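Section 4: Setting Up the Grodulness Tabletop Dehumidifier

Read this section before you plug anything in. The unit will run perfectly well if you skip it, right up to the point where it empties its tank onto your carpet.

4.1 Choosing a spot

The Grodulness 800 is built for one closed room. It doesn't care for hallways, stairwells, or any room whose door is propped open by a bicycle. If the space is larger than a two-car garage, you need a second unit, or the floor model sold under the Mendes name.

1. Pick a flat, level surface that can hold 61 pounds. The unit weighs far less than that, but a full tank doesn't, and people do like to stack things on top. (Please don't stack things on top.)

2. Leave 13 inches of clear air behind the rear grille and above the outlet. Curtains count as an obstruction. So do cats.

3. Keep the unit away from heaters, ovens, and direct sun. It measures the air it sits in, and if that air is coming off a radiator the reading will be fiction.

4. Shut the windows. A dehumidifier next to an open window will try to dry out the entire county, and your electric bill will reflect the ambition.

Note: In workshops and labs, find the supply duct before settling on a spot. A duct blowing straight onto the sensor makes the unit switch on and off all day. Move it to one side until the cycling stops.

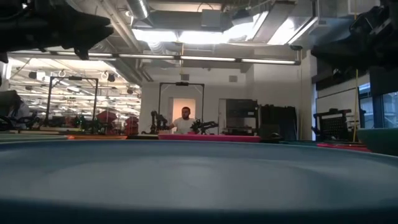
Fig. 4-1. Overhead duct and ceiling light in a large room.

4.2 First power-up

5. Let the unit stand upright for two hours after unpacking, longer if the carrier delivered it on its side. They usually did.

6. Slide the tank in until you hear the click. A tank that is nearly in is the same as no tank at all, as far as the float switch is concerned.

7. Plug the cord directly into a grounded wall outlet.

Caution: Do not use an extension cord or a power strip. We know you have one that's "pretty heavy duty." Leave it in the drawer.

8. Press POWER. The display shows two dashes, then the current humidity. The first number is usually wrong. Wait fifteen minutes before you argue with it.

9. Press the up or down arrow to set a target. Start at 50 percent. Anything under 40 will keep the fan running all night and split the back of your guitar.

10. Choose a fan speed. LOW is quiet. HIGH is the one you'll hear through a closed door, and it is the right choice for the first day in a damp room.

4.3 Connecting the drain hose

You can skip this part if you enjoy carrying water.

11. Switch the unit off and take out the tank.

12. Pull the rubber plug from the drain port at the rear. It is tight. Keep the plug somewhere you'll find it again, and write down where that is.

13. Push the hose onto the port and tighten the collar by hand. A wrench will crack the collar, and cracked collars are the part our spares desk in Flekevberg sells most of.

14. Run the hose downhill to a floor drain or sink, with no loops and no kinks. Water is stubborn about going uphill. If the only drain is higher than the unit, you'll need the Dastside lift pump, sold separately.

15. Put the tank back even though you're using the hose. The unit won't start without it.

Caution: Check the hose end an hour after you start. If the tank is filling instead, the hose is either kinked or higher than the port somewhere along its length.

4.4 Sorting small items in a damp room

Small things on open tables soak up moisture faster than furniture does, and they give it back faster too. If you're drying a room because of what's in it, spread the contents out before you start. Paper goes in single sheets, and fabric goes on a rack with space between the folds. Shallow open dishes are fine for small parts, one item to a dish if you have the dishes.

16. Set the items well clear of the outlet. The airflow is gentle, but paper labels are gentler.

17. Run the fan on LOW and leave the room alone until the reading holds steady. 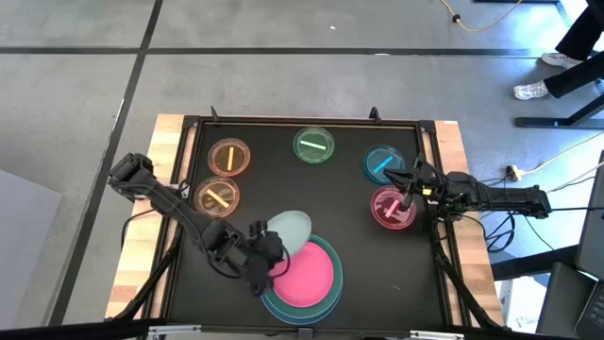
Can I leave the unit running while I'm away for a week?
With the drain hose connected and checked, you can. Without it, the unit shuts itself off when the tank is full and sits there with its red light on until you get home.

4.5 The first month

Expect the tank to fill quickly at first and then slow down. The early water is coming out of the walls, the rug, and every book you own. A house with plaster from 1933 has a lot of water to part with, and it will take its time.

18. Wash the filter every two weeks. Rinse it under cool water and let it dry fully before you put it back. Do not put it in the dishwasher, even on the short cycle.

19. Wipe out the tank when you wash the filter. Pink film on the bottom is common and comes off with dish soap.

20. If frost shows on the coil, switch the unit off and let it thaw by itself. Rooms below 60 degrees will do this. A hair dryer will also thaw it, along with the plastic around it.

Note: Humidity readings climb in June in most places. This is the weather, and it isn't covered by the warranty.

For hose collars, filters, and lost drain plugs, write to Nazareno Donati at the spares desk. Include the serial number from the label under the tank, and take the tank out before you tip the unit over to look for it.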